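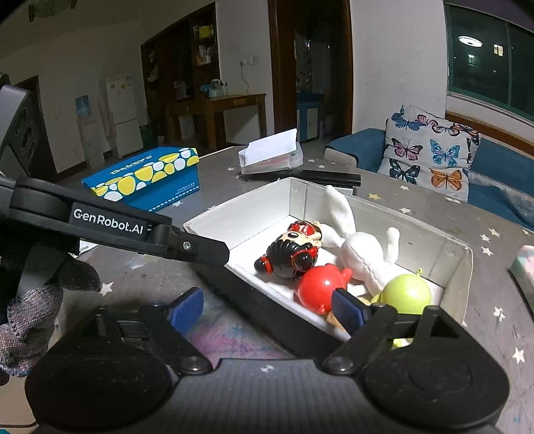
Small toys in an open white cardboard box, hard figures and soft plush together.

Boxing Up Small Toys and Figures

Small toys are harder to store than big ones. They get under the couch, they lose their parts, and they end up in a drawer with batteries and tape. A plain cardboard box on a table is a good place to start. A white box makes small dark parts easier to spot than a brown one does.

Before you start

Clear a table and wipe it down. Put the box in front of you with the flaps folded all the way back. If the flaps keep coming up, hold them down with a clothespin at each side. Work under a lamp if the room is dim. Small clear or dark pieces disappear fast in a corner seam.

Check the bottom of the box. If it has held food, use another one. Run a strip of tape along the bottom seam, inside and out, even if it looks fine.

First sort

Put everything in one box without thinking about it too much. Glossy figures, plush toys, key chain toys and loose parts can all go in together at this stage. When the floor of the box is covered, stop and sort what you have before adding more.

Hard plastic goes in one pile and fabric in another. Glossy paint can stick to fabric or to other plastic if the two are pressed together in a warm closet. Wrap shiny figures in plain tissue or a piece of old cotton sheet. Do not use newspaper, as the ink rubs off on light colors.

Loose parts

Figures with parts that come off should be bagged with those parts. Use one small zip bag per figure and write the name on the bag with a marker. If you don't know which figure a part belongs to, put it in a separate bag marked "parts" and look through it again at the end. Usually half of them find a home.

Toys with a small loop on top can be threaded on a shower curtain ring. Ten or so to a ring is plenty.

Cleaning

Hard toys: a damp cloth and one drop of dish soap. Use a soft toothbrush for grooves, such as molded hair. Go easy on painted bands and faces. Dry with a towel and leave them out for 60 minutes before wrapping.

Plush: check the tag first. White ribbed fabric picks up gray dust between the ribs, and a lint roller will get most of it if you roll along the ribs. For spots, dab with cool water and a little soap, then press with a dry cloth. Let plush dry overnight, well away from the box.

Packing

Heavy pieces go on the bottom. Lay figures on their backs and fill the gaps with tissue. Plush goes on top. Long ears and thin limbs should lie flat, or they will crease where the lid presses on them.

Label two sides and the top. "Toys" is not enough. Write what kind, whose they are, and the month you packed them. A box marked "Mio, figures and plush, November" can be found in a dark closet without opening six others.

Keep the box off a basement floor. A shelf or two scraps of lumber underneath will do.

Liv Wallin

Stilura Home Tips | Contact us | Copyright Stilura | Back to top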